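Home | Setup | Arm | Gripper | Faults | Downloads

6. When the gripper lets go early (fault 2252)

I lost a plate to this one in August, so I'm going to be a little fussy here. The Virnach gripper closes, the arm lifts, and halfway to the rack the fingers relax. The log shows 2252 and the arm just keeps on going like nothing happened!

CAUTION: Hit the stop button before you reach in. The fingers can snap shut again when the fault clears.

1. Press stop and wait for the status light to go solid.

2. Catch or clear whatever was dropped. If it broke, sweep the whole mat – chips get into the finger joints.

3. Unplug the gripper lead at the wrist and look at the pins. Mine had one bent over (I straightened it with tweezers and it's been fine).

4. Plug it back in until it clicks, then open Kultesix and go to Gripper > Hold.

5. Set hold time to 1000 ms. It ships at 500, and that's too short for anything flat and slippery.

6. Turn on "Stop arm on grip loss." I have no idea why it's off by default.

7. Run the plate pick 16 times at low speed, with your hand near the stop button the whole way through.

Note: if 2252 comes back on the first few picks, swap the lead. Don't keep raising the hold time – all you'll do is heat up the motor.

Note: keep pans and mugs out of the arm's path while you test. I leave mine on the mat, but I've taught the arm where they are.

Comments (3)

Adhiambo Mollel: Bent pin here too, same one I bet. Thanks!

Yoga Temp: does step 6 need a restart?

Bakari Lema: Yes, mine ignored it until I restarted.

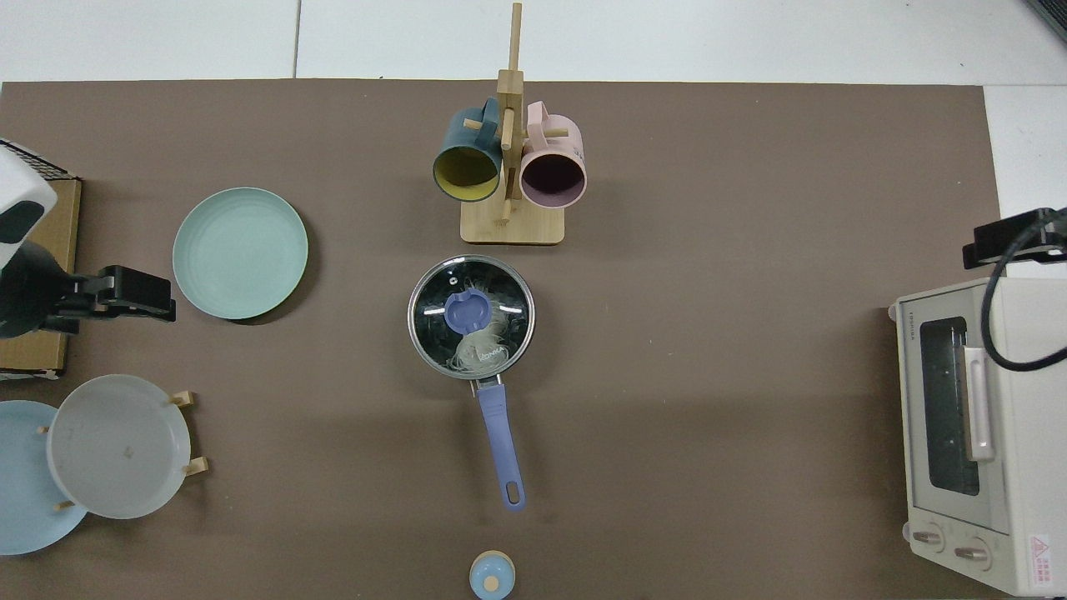 Gripper at the green plate, with the dish rack in the near left corner.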